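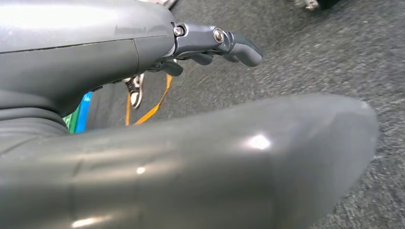 Plurnex has begun gathering hand and arm movement examples for Tredonance, its learning system for warehouse robots. The work is led by Banafsheh Kiani and is expected to continue through August. The gray hand used in the sessions has jointed fingers and a long thumb, and Kiani said the position of the thumb must be recorded as carefully as that of the fingers. The team plans to collect 300 examples in this first stage -- 50 of them will be held back for testing.

Sessions are run at the company's Kordestani site. Each example pairs views from the wrist and head cameras with a record of joint positions.
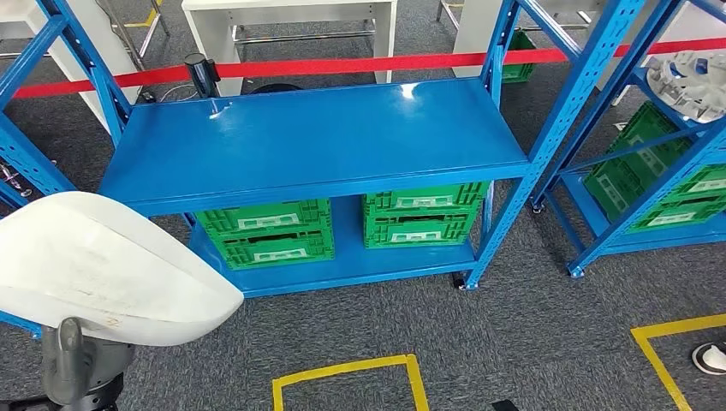
Green crates on blue shelving at the Plurnex collection area.

Operators are asked to vary their approach between attempts. Incomplete attempts are kept and labeled as such. Sepehr Rezaei, who oversees labeling, said that two reviewers check each example before it is accepted.

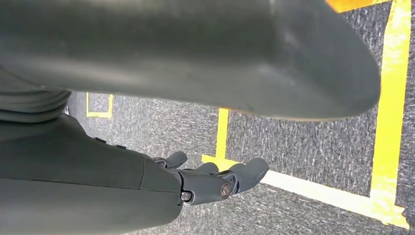 Next Stage

Plurnex will share its labeling guide with its partner Bilell after the first stage closes. A decision on further sites has not been made.

Last updated: August

Print this page | E-mail this page

Contact Us | Copyright Plurnex. All rights reserved. | Back to top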